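Drying a dark floor

When we moved to the apartment in Namberg in January, I was in love with the bathroom floor. It is granite, almost black, with small grains of white and gray and a little green in it. I came from a place with beige linoleum, so for me this was luxury. After 2 weeks I was less in love. Every drop of water that dries on a dark polished stone leaves a pale ring, and our water is full of lime.

First I tried with a mop. The mop takes the water away from one place and gives it to another place. Then I tried old towels, and this works well, but I had 22 towels in my life at that time and they were all the time wet. My neighbor from Grastness, where the water is even harder, told me to buy a squeegee and stop suffering.

So now I do it on my knees, in the evening, with a small orange squeegee. I start in the corner where the two tiled walls meet and I pull the water to me in long lines. Each line goes a little over the one before. If you press too hard, the rubber jumps and leaves small stripes – it took me many evenings to learn this. In the corner itself the blade does not reach completely, and I finish there with a dry cloth.
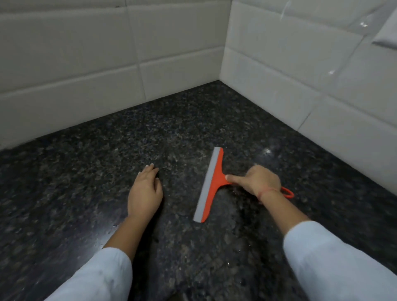

What do you do with the white rings that are already on the stone?

Warm water, a few drops of soap for stone, and patience. I leave a wet cloth on the ring for some minutes, then I rub it softly and dry it. Please do not use vinegar near the granite. It is good for the shower glass, but it can make the sealing of the stone weak.

The soap I use is from Gaillard, the small shop behind the post office. They sell also a ready spray which smells of lemon, but it left my floor sticky and I gave the bottle away.

The wall tiles are much easier. They are white and the drops do not show, so I wipe only the bottom row, where the splashes go, and the gray lines between the tiles. For these lines I have an old toothbrush.

Next month I want to put new sealing on the floor. I have to read first how long it must stay dry, as we have only one bathroom – maybe we will do it when we go to Stomirero for the holidays.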